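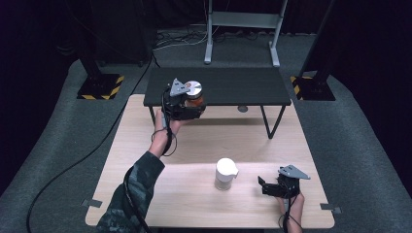 Figure 2. A small glass jar with a metallic lid, held in a hand-held gripper at a tabletop.

3.2 Transport stage and handover records

Dogs entered the transfer scheme from two intake kennels, Marulanda and Brudberg, and were moved to the receiving shelter at Cleretti by volunteer drivers. Each dog was given a paper card at intake. The card stayed with the dog through the journey and recorded the time of loading, rest stops, water offered, and any vomiting or loose stools. Drivers filled it in at each stop and signed it on arrival.

We collected 2696 cards. Cards with no arrival time were left out of the analysis of journey length but kept for the analysis of rest stops. Where a driver had written a range, such as "20 to 30 min", the midpoint was used. Two of us (Espinoza and Cuadros) read the handwritten notes separately and settled differences by discussion — most of these concerned the word "restless", which some drivers used for barking and others for pacing.

Journeys were up to 600 km long. Dogs on the longer routes stayed overnight with a host household, and the host completed the back of the card. Hosts were asked to feed the evening meal from the bag sent with the dog, to note how much was left, and to keep the dog apart from resident pets. The overnight form was shortened in August, when the question on sleeping place was dropped. Answers to that question are not reported.

Puma checked the cards against the arrivals book at Cleretti. Names were often changed between intake and arrival, so matching was done on microchip number. Where the chip number was missing, we used sex, coat colour and date of travel, and treated the match as uncertain. Results with and without the uncertain matches are given in Section 4.1.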